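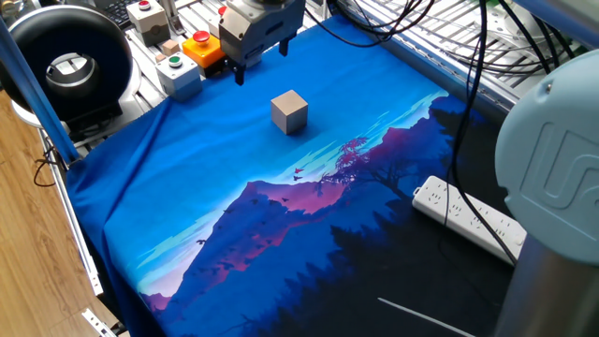 The night the gripper stopped letting go

3 min read
Print | E-mail this post

I promised more than one of you that I'd write up what happened with the cube task, and then I put it off, so let me do it now while the kettle is on.

We had been running pick and place on the wooden cube for most of a week, and I was feeling pretty pleased with myself. Then on run 683 the fingers closed on the cube, carried it over, lowered it, opened – and the log said they were still shut. The arm believed the log, of course, and tried to carry on with a cube it no longer had. I stopped it. Run 694 did the same thing, only that time it was the other way around: the log said open, the fingers were closed, and the arm pushed the cube down into the table hard enough to trip a protective stop.

Now, I am a person who blames software first (my own, usually), so I spent two evenings reading code. Aminu Effiong came by from Varnley, listened to me very kindly, and then wiggled the gripper cable at the wrist. The status light blinked. Oh dear. The connector had worked a little loose, and at certain wrist angles we were reading old values as if they were new.

We replaced the cable, added a strain relief, and now anything older than 12 milliseconds counts as a fault and halts the arm. I should have had that check from the start. I also press the red emergency stop at the beginning of every session these days, just to see that it does its job, and I feel better for it.

Fernura, our other arm, gets the same cable in December. I'm not looking forward to crawling under that table.

Contact | © Notes from the Bench | Back to top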